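4.2 Bedding without a place of its own

Most households in the Rasgate sample kept spare bedding in the bedroom where it was used. Few had a linen cupboard, and the wardrobe was usually full of clothes. Sheets, covers and quilts that were out of season went into whatever could hold them, and the most common answer was a lidded plastic box on the floor or on top of another box. Of the 200 rooms surveyed, 26 had no closed storage for bedding at all.

We coded each item in the photographs by what it was resting on or in, following the scheme set out by Đàm for small apartments. This gave 3,266 coded items. Bedding was the hardest group to code. A folded cover may be waiting to go on the bed or waiting to be washed, and a photograph alone does not settle which. We therefore used a single code, "folded, out", for any cover or sheet that was folded but not put away.

Figure 3 shows a bedroom with bedding in three conditions: in use on the bed, packed in a clear box, and folded, out.
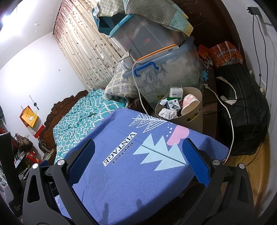
Figure 3. Bedroom storage, Rasgate sample. Photo: Stidow Housing Study

The folded cover, with its tree shapes and the word "VINTAGE", has dark scuff marks on its lower part. Marks of this kind were entered in a separate column and did not change the storage code. The larger clear box is stuffed with white and floral bedding, and the smaller one above it has a checked cloth draped over it. We coded such cloths as "on container" – a category we had first expected to drop, but kept after the pilot rooms in Dandgate.

Clear boxes were preferred to solid ones in the interviews. People said they could find a pillowcase without opening the lid. The same people often said that the boxes made a room look untidy, and several had covered them for that reason. A cloth over a box was sometimes decoration and sometimes laundry, and we did not try to separate the two from the photographs.

Small everyday things near the bed were coded by the same rules. A mug by the pillow and a shopping bag against the wardrobe each count as one item, and so does a wastebasket, whatever it contains. Loose contents of bags and baskets were left out.

Two coders worked on each room. Where they disagreed, the room was coded again on a Thursday afternoon with both present. After this step 4 rooms were still in dispute, all of them over the "folded, out" code, and these are left out of Table 5.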